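Stamiddale equipment planning: washroom cleaning arm, budget gallery

The Stamiddale site has 428 washbasins on the cleaning schedule. Two options were costed for the pilot, the Skunari arm with its standard gripper and the Ellari unit with a suction head. Prices exclude delivery and were last checked in November.

The Skunari arm is the cheaper of the two at 3,595 per unit, gripper included. Spare finger sets are a separate line and should be ordered with the arm. We have allowed for five sets in the first year.
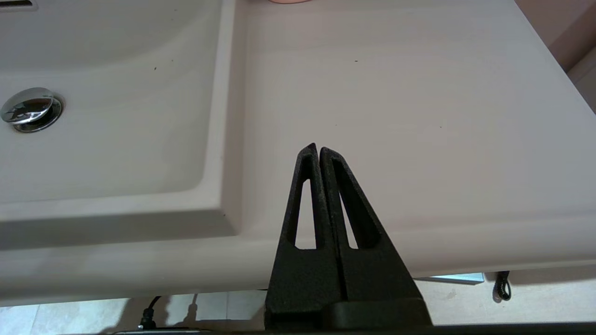

Reach was specified from the front edge of the counter to the back wall of the basin. Glazed ceramic marks easily, so finger material matters more than grip force, and printed fingers can be replaced in-house once Polishchuk releases the drawings. Cable routing is not in the quoted price — allow about 500 per washroom for clips, a fused outlet and fitting.

Still to be priced: wrist camera cover, mobile base, second charger. The Ellari quotation lists the base as standard but leaves out training. Both suppliers want payment on order, which puts the spend in this year's budget.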